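白い天板の上で暗い箱はどう見えるか
作業台メーカー、ホークネスのディルク・ブッシュマン氏に聞く

聞き手・構成：フローレンス・ディロン

艶消しの白い天板は、撮影、検品、梱包前の確認など、物を置いて見る作業に使われてきた。需要は安定しているが、仕様書に書かれるのは色名と寸法だけという例が多い。作業台を製造するホークネスで天板の表面仕様を担当するディルク・ブッシュマン氏に、白い面の選定基準と、その上に置く物の見え方について聞いた。

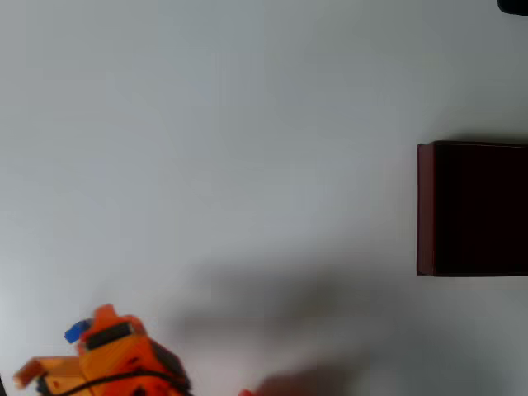 ドリンデン、12月

ブッシュマン氏の仕事は、塗装の試験片を並べるところから始まる。現行の「ラケナ」シリーズの開発では198枚の試験片を作り、そのうち最終評価に残したのは51枚だった。いずれも白だが、下地、艶消し剤の粒径、膜厚の組み合わせが異なる。

「色票の上で白を選ぶのは難しくありません。問題になるのは面積です。手のひら大の試験片で均一に見えた白が、天板の大きさになると左右で違う色に見える。照明までの距離が場所ごとに変わりますから、塗膜が完全に均一でも、面の明るさは均一になりません」

ラケナの標準天板は幅1,657ミリ、奥行1,073ミリである。端数のある寸法は、旧シリーズ「モルナー」の脚部をそのまま使えるようにした結果だという。外形を切りのよい数字に揃える案もあったが、既存の利用者が天板だけを交換できることを優先した。

白い面の上では、同じ一枚の中でも色味が動く。片側は冷たい灰色に寄り、中央付近はわずかに暖かく、明るく見える。利用者からは塗装むらではないかという問い合わせが入るが、氏によれば大半は塗膜の問題に当たらない。

「最初にお願いするのは、天板を180度回すことです。むらが一緒に回れば塗装の問題、回らなければ光の問題です。測色計を持ち出すのはその後で構いません。窓からの光と天井灯が混ざる部屋では、まず回りません」

艶消しの度合いには上限がある。艶を落とすほど照明の映り込みは減る一方、表面の凹凸が増え、汚れが入りやすくなる。擦れた部分だけが光る現象も起きる。ラケナでは最も艶の低い仕様を採用せず、その二段階上を標準にした。

「一番艶のない試験片は、初日だけ見れば一番よかった。箱を繰り返し滑らせる試験をすると、通り道が帯になって残りました。清掃しても戻りません。汚れなら落とせますが、磨かれた面は落としようがない」

評価に使う物には、暗色の箱を必ず入れる。明るい面に暗い物を置いたときの輪郭、影、側面の色の出方を一度に確認できるためである。氏が好んで使うのは、黒ではなく濃い赤褐色の箱だ。

「黒い箱では、上面と側面の差がほとんど出ないことがあります。赤褐色だと差が出ます。上面は黒に近いところまで沈み、側面には赤みが残る。同じ箱でも、面の向きが違えば別の色名を付けたくなるくらいです」

こうした差は、物の色だけでは決まらない。側面は天板からの反射光を受ける。天板が白ければ下から回り込む光も多く、側面は上面より明るく、色も読み取りやすくなる。灰色の天板に替えると、照明が同じでも側面は沈む。箱の厚みを見分ける作業では、この差が効いてくると氏は説明する。

「上から見下ろす作業では、箱の厚みを示す手がかりは細い側面しかありません。そこが上面と同じ暗さになると、板が置いてあるのか箱なのか、判断が遅れます。天板を白にする理由のひとつです」
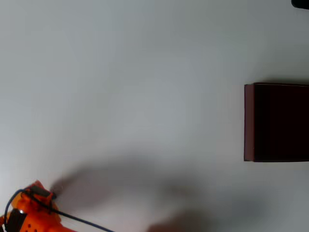

輪郭についても同様で、上面と側面の境目に細い明るい線が出るかどうかを見る。角の丸みが小さい箱でも、稜線が光を拾えば線が出る。線が途切れる場合は、箱の角の傷、照明の偏り、天板の反射不足の順に疑う。順番に技術的な根拠があるかと尋ねると、氏は「確認が簡単な順です」と答えた。

影の扱いについては、氏の考えは業界の一般的な説明と少し異なる。カタログには影の出ない作業環境を勧めるものが多いが、影を消すことは目標にしていないという。

「接地の影は必要です。箱の縁に沿って薄い影があるから、面に載っていることが分かる。完全に消すと、箱が浮いて見えます。困るのは別の影で、作業する側が光を遮ってできる大きな影です。縁がぼけて、台の手前から広がってくる。濃いところに物が入ると、側面の色が変わってしまいます」

大きな影の縁がぼけるか、はっきり出るかは、光源の大きさと、遮る物の高さで決まる。面光源に近い照明で、遮る物が天板から離れていれば、影は広く薄くなる。点に近い光源では濃く鋭くなり、影の縁を物の輪郭と見誤ることがある。氏は拡散板の付いた照明を二方向に置くことを勧めるが、三方向以上にはしない。影が互いに重なり、濃さの違う領域がいくつもできるからだという。

物を置く位置にも話が及んだ。ブッシュマン氏の評価では、箱を天板の中央だけに置くことはしない。右寄り、左寄り、奥、手前と移し、それぞれで上面と側面の明るさの差を記録する。

「中央はどの天板でもよく見えます。差が出るのは端です。端に寄せたときに側面の赤みがどこまで残るか。使う人は中央にばかり置いてくれませんから」

箱のほかに、丸みのある小さな黒い物も使う。艶のある黒は周囲を映し、曲面であればその映り込みが一か所に集まる。箱の平らな上面では分からない照明の位置が、曲面には点や筋として現れる。ただし評価の対象とする箱とは間隔を空ける。近すぎると互いの影が重なり、どちらの影を測っているのか区別できなくなる。

天板に模様や継ぎ目を入れない方針については、社内でも議論があった。目盛りや格子を印刷してほしいという要望は、モルナーの時代から続いている。氏は標準品への印刷には反対の立場を取ってきた。

「目盛りが要る人は、目盛りの付いたシートを敷けばよい。逆に、印刷した目盛りを消すことはできません。それに、無地の面のほうが塗膜の変化を見つけやすい。傷も黄変も、格子の間に入ると見落とします」

黄変は白い天板の避けられない課題である。ラケナでは、同じ部屋に置いた未使用の試験片と使用中の天板を定期的に比較している。試験片は引き出しに入れず、壁に掛けておく。暗所で保管した白も変色することがあり、引き出しの中の一枚を基準にすると、どちらが動いたのか分からなくなるためだ。

清掃の方法は単純で、水で湿らせて固く絞った布で一方向に拭き、乾いた布で同じ方向に仕上げる。円を描いて拭くことは勧めない。研磨剤入りの洗剤とメラミンスポンジは、艶消しの面を部分的に光らせるので取扱説明書で禁じている。それでも問い合わせの中で最も多いのは、メラミンスポンジを使った後の補修についてだという。

「部分補修はお受けしていません。周囲と艶を合わせられないからです。天板を交換するか、光った場所を手前に回して使うか、そのどちらかになります。手前であれば斜めから見ることが少ないので、あまり気になりません」

今後の予定を聞くと、氏は色数を増やす計画はないと述べた。検討しているのは天板の縁の処理で、現在より丸みを小さくした試作を続けている。縁の丸みが大きいと、端に寄せた箱の下に余分な影が入り、箱の下辺が読みにくくなる。一方で丸みを減らせば、前腕を載せたときの当たりが強くなる。

「見え方だけなら角は立っているほうがよい。ただ、土曜日まで含めて一日中その縁に腕を載せる人もいます。試作の三つ目を今、組立の担当者に使ってもらっているところで、返答はまだもらっていません」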